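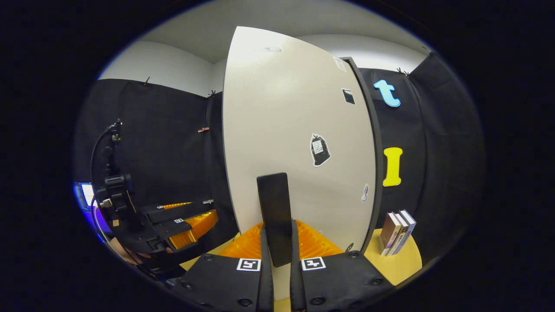
Books standing upright on a wooden table, spines showing.

How Is a Book Put Together?

Pull a book off a shelf and the first thing you touch is usually the spine. The spine is the narrow side that holds everything together. It is also the part you see when a book is put away, so the title is often printed there.

Inside the book

Each sheet of paper in a book is called a leaf. A leaf has 2 sides, and each side is a page. A book with 417 leaves has twice that many pages, even if some of them are blank.

Printers do not usually print one small page at a time. They print many pages on one very large sheet. The pages look mixed up at first, and some are upside down. When a machine folds the sheet, the pages land in the right order. The folded bundle is called a signature. The folded edges are then trimmed so the pages can open.

Look down at the top of a thick hardcover, right by the spine. You may see small curved bundles packed next to each other. Those are the signatures.

Sewing and gluing

There are 2 common ways to hold the pages in place.

Sewn books have thread running through the fold of each signature. The thread ties one signature to the next. Sewn books open wide and last a long time.

Glued books have the folds cut off and a layer of strong glue spread along the edge. Most paperbacks are made this way. It is quicker and costs less, but if you bend the book back too far the glue can crack and pages may fall out.

Very thin books, such as comics, are often held with staples through the middle fold.

The cover

A hardcover has stiff board inside its covers. Cloth or paper is wrapped around the board and glued down. The sheets pasted inside the front and back are called endpapers — they join the cover to the rest of the book.

A paperback cover is one piece of thick paper folded around the pages.

Looking after books

The public library in Pirari has 3,647 books in its children's room, and the most common repair there is a torn spine. It happens when someone hooks a finger over the top and pulls. Push the books on either side back a little, then hold the one you want by its middle.

Keep books out of strong sunlight too. Light fades ink and cloth, and the spine often fades first.

Words to know

Leaf: one sheet of paper in a book
Signature: a folded bundle of pages
Endpapers: the sheets pasted inside the covers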